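Ticket 585 — Breaker trips when kettle and countertop oven run together
Site: Alton building, second floor break room
Opened by: Dindo Rivera
Priority: normal (was low, bumped)
Status: waiting on parts

8:10 am
Opened this after the third trip this week. Left half of the counter goes dead, right half stays on. Fridge is fine, different circuit. Reset at the panel in the hall, came right back. People are resetting it themselves and not telling anyone so I can't say how often it really happens. Please stop doing that, or at least write it on the sheet.

8:35 am
Looked at the panel. Label says "kitchen L" and under it in pencil "+ copier??". Copier is a room away. Unplugged copier, breaker off, checked the copier outlet with the plug tester. Dead. So the copier is on the kitchen circuit. Great.

9:05 am
Tests so far, all with the panel door open and me walking back and forth:

kettle alone — holds
oven alone — holds
kettle + copier asleep — holds
kettle + oven — trips, a bit under two minutes
oven + copier printing — holds for 50 pages, gave up there
kettle + oven again, copier unplugged — trips, same

So the copier isn't helping but it isn't the cause. Plain overload, looks like. Two heating things on one breaker.

9:20 am
Reply from Retel (they did the electrical when the floor was redone):
"Please confirm the breaker size and whether the outlets at the counter are on one run or two. Our drawing shows two. If both appliances are on the same run, move one to the right side and retest."

9:40 am
Breaker is a 20. Drawing says two runs for the left side. I only find one. Both outlets left of the sink go dead on the same breaker. Right side is its own. Moved the oven to the right side, kettle stays left. Ran both ten minutes. No trip. Ran both again with copier printing. No trip.

So workaround is just that, oven on the right. Cord reaches but only if the oven sits sideways, and then the door opens into the sink. Nobody's going to like it.

10:15 am
Somebody moved it back already.

10:20 am
Put tape over the left outlet by the window. Wrote DO NOT USE — TICKET 585 on it.

11:30 am
Asked on the floor channel if anything changed lately. Answers, for the record:
- countertop oven is new, came in April, old one was a small toaster
- kettle is the same one as before
- space heater under the desk by the copier. On the copier outlet. Nobody mentioned this in the morning

Heater was off during my tests, I think. Checked, yes, switch was off. But that would explain trips when the oven wasn't even on, which two people swore happened and I didn't believe them. Sorry.

11:50 am
Retest with heater:
heater + kettle — trips, fast
heater + oven (oven on right side) — holds
heater alone — holds

Heater is out of there now. It's in the supply closet, shelf 2, if it's yours come get it and take it home.

12:40 pm
Note for whoever picks this up, the outlet behind the counter is hard to get at so I cleared everything off first. Dishes are on the white table, don't stack them back on the counter until Retel has been.

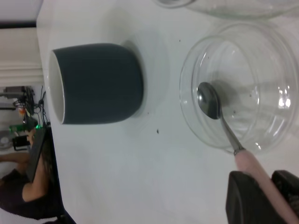
Also pulled the cover plate on the left outlet (breaker OFF, tested twice). Wires are pushed in the back instead of on the screws. One of them moves when you touch it. Slight brown mark on the plastic near it. Not melted, no smell, but I don't love it. Cover back on, breaker left off, tag on the panel.

Bumped to normal because of this.

1:15 pm
Called Retel, read them the above. They agree leave it off. Quote for now:
replace two outlets, left side
trace the run to the copier, split it if there's a spare slot in the panel
parts from Drando, they say up to 100 for parts, labor seperate

There is a spare slot. Slot 12. I sent them a list of what's in the panel.

1:30 pm
Approval needed from Quiambao since it's over what I can sign for. Sent the form. Form number 348, please use that and not the ticket number when you answer, last time it got lost.

2:05 pm
Approved. Thanks, quick.

2:20 pm
Copier has no power with the breaker off, obviously, forgot about that, got four messages in ten minutes. Ran it off the wall outlet by the meeting room with a heavy extension cord. Checked that one is on a different breaker, it is. Cord is taped down across the doorway. Temporary. Please don't plug anything else in to it.

3:45 pm
Retel can come once Drando has the outlets in. They carry the kind we need but not the color, so the new ones may be white next to the old tan ones. Told them I don't care.

Still open:
- two outlets, left side
- copier to its own breaker
- fix the label in the panel, and in pen this time
- ask if the other floors were wired the same way (third floor has the same counter)

Leaving as waiting on parts. Kettle works on the right side, one thing at a time. Kettle OR oven.

4:10 pm
Third floor checked. Panel up there also has a "??" in pencil on it. Opening a separate ticket.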